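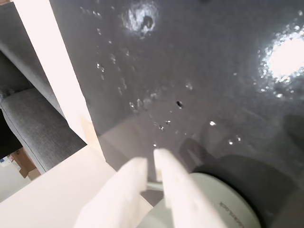 ok so sourdough. Day 13 of the starter and I finally have something to report. Fed it at 7 this morning, went on a work call, came back and it had climbed right out of the jar. I've been keeping the flour in whatever is free, mugs, a vase. Would love something like that pale gray-white thing to the right, with the small dark print along the curve. Right sort of shape for a scoop. Anyway. IT ROSE

2/ for those asking, it's half rye half plain white. No bread flour left anywhere in Nellodley. The Imrie store had one shelf of cake mix and a sign saying 4 items each. Four of what, there's nothing there

3/ first loaf was a brick. Second loaf was a brick with a hole in it. Jean MacKinnon said leave it overnight in the fridge, so I did, and forgot it till noon. Best one yet?? crust went dark and crackly, middle a bit gummy but we ate it all with butter

4/ things I got wrong in March:
- water too hot
- lid on tight (do not)
- cut it straight out of the oven, every time, no patience at all
- threw out the extra starter when it makes really good pancakes

5/ pancakes: cup of the old starter, one egg, pinch of salt, spoon of sugar, bit of baking soda right at the end. It foams up. Pan hot. Go fast 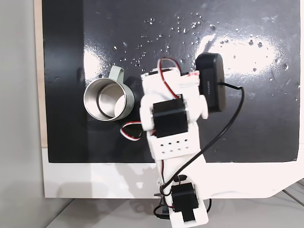
Leonidas Panagiotou says I'm feeding it way too much and should keep back one spoonful, no more, then equal flour and water by weight. He's had his going 11 years so fine, I'll listen. Doing it tonight

6/ update, did the spoonful thing. Looks like nothing. A smear in a jar. Going to bed

7/ ok it doubled!! took untill lunch but it doubled, and smells like apples now and less like nail polish. Leonidas you were right, dont be weird about it

8/ next one is going in the big pot with the lid on — 450 for half an hour, lid off for the last bit. Jessie MacAulay wants a loaf left on her step so no pressure

9/ if anyone near Nellodley has rye to spare I will swap for starter. I have so much starter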